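Student Project Report: Bearing Replacement on a Small Belt Conveyor
By Usa Prasertsri and Benoît Besnard
September
3 shares | 2 comments

Our group was asked to find out why the bearings on the training conveyor in the workshop fail so often, and to propose a repair that the school can afford. The conveyor was built by Viteck and it carries light boxes. Thitima Suwannarat made the measurements, Benoît did the calculations, and I wrote most of this report. 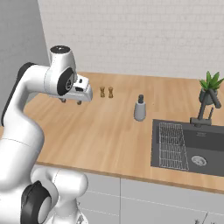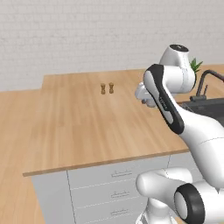
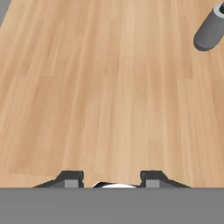

The conveyor has two rollers, one at the drive end and one at the tail end. Each roller shaft is held by two bearings, one on each side of the belt. When we opened the guard on the drive end, the bearing on the motor side was noisy when we turned it by hand. The grease was dark and stiff. The bearing on the other side was in better condition, but its outer ring had a brown colour on one part.

First we thought the problem was too much load. Benoît calculated the force on the shaft from the belt tension and the weight of the roller, and he got 875 newtons at the motor side. The bearing is allowed to carry much more than this, so load alone does not explain the failure. I must say that the belt tension was measured with a simple spring scale, so the result is not very exact. We repeated it on Saturday morning and the value was close enough for our purpose.

After that we checked the alignment. Thitima put a straight edge across both housings and found that the motor side was lower. The mounting plate had been painted many times and the paint was thick under one foot of the housing. We removed the paint with a scraper and cleaned the plate with solvent. Then we placed the housing again and tightened the bolts little by little, changing from one bolt to the other.

For the new bearings we compared two suppliers, Dristlow and Chareonsuk. The Dristlow bearing had a better seal, but the delivery was 12 days. Chareonsuk could deliver in seven days and the price for the full set was 165 dollars with the locking collars. We chose the second one. Our teacher, Ms. Ratree Sangkhawat, asked us to write clearly that price was not our only reason. The inner ring was also easier to fit on our shaft, which has small scratches from the old set screws. We polished these with fine paper before fitting.

The greasing was a point where we disagreed. The old maintenance card says to grease every week, and Benoît wanted to follow it. I believed that this was too often for a machine that runs only a few hours. The supplier's sheet recommends less grease for slow shafts, and too much can push out the seal. We agreed to grease once a month and to write the amount on the card.

We ran the conveyor without boxes for one afternoon and then with boxes. The housing on the motor side became warm at the beginning and later it stayed at the same temperature. The noise was lower than before. We do not have a vibration meter, so this is only our judgement by ear.

There are still two things to do. The guard on the tail end does not close well and rubs on the new collar if it is pushed. Also, the paint must be removed under the other three housings, which we did not have time to finish. The next group will find our drawings and the grease card in the grey cabinet beside the lathe.

Back to top
Contact: Cullora Workshop Projects
© Cullora student reports. All rights reserved.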